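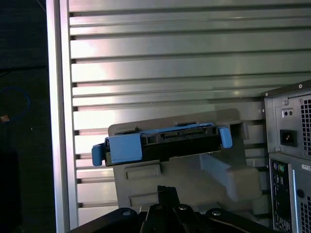
By Kirsty Sutcliffe
Sports and Recreation

The Grasso women's cycling team is getting a new home, a new title sponsor and, if the mood at its announcement party means anything, a whole lot of new fans.

Biltov, the regional bus and rail operator, will back the team beginning in December, team director Ottavio Greco told a packed room at the Trirnden Community Center. The deal brings the riders to Trirnden full time. They have spent the past two seasons scattered across rented apartments, meeting up only for races and the occasional training block.

"We've been a team on weekends," Greco said. "Now we get to be a team at breakfast."

The crowd loved that. More than 200 people showed up, many of them in cycling shoes, and the line for a handshake with sprinter Anoma Ranasinghe ran past the coat racks and most of the way to the front door. Ranasinghe stayed until the last kid had a signed cap, then went out and rode home in the dark.

She has good reason to be excited about the move. Trirnden sits at the bottom of three long climbs, and the one everybody talks about, Harness Hill, gains 900 feet before it lets up. Ranasinghe is no climber by her own account, but she rode it twice during a scouting visit in the spring and came back asking when she could do it again.

"The last mile is just mean," she said, laughing. "I stopped at the top to look at the view, and really I stopped because my legs quit. But what a place to train! You leave your door and in 5 minutes there's no traffic at all."

The team will carry 6 riders through the winter, with room to add more before the spring road races. Four return from last season. The two newcomers both come from track racing and will be introduced at an open ride once they have settled in.

Dario Fiore, who coached the Grasso juniors for years, steps up as head coach. He plans to base the squad in the old feed store on Canal Street, where the upstairs is being turned into a gym and the ground floor will hold the mechanics' shop. Fiore wants the shop doors open to the public on training mornings, so anyone curious can wander in and see how a race bike goes together. He also hopes to bring the juniors along on easy days — something he says would have changed his own life at 14.

Local riders are already making plans. Fulvio Pace, who leads the Trirnden Wheelers on their early rides, said club membership has jumped since word of the deal got out, and he has started a second, slower group for people who haven't been on a bike in years. He would like to see the pros join in now and then.

"I don't expect to keep up," Pace said. "I'd be thrilled to get dropped by them."

Biltov has signed on for two seasons, with an option for a third. The company did not say how much it is paying. Its green and white colors will replace the team's familiar orange on jerseys and cars, and a few fans at the party were still wearing the orange with pride. Greco was, too, under his jacket.

The first open ride leaves from the Canal Street shop at 8 a.m. on a date the team will post in December. All paces are welcome, helmets are required, and there will be coffee and rolls afterward. Riders under 16 need to come with an adult.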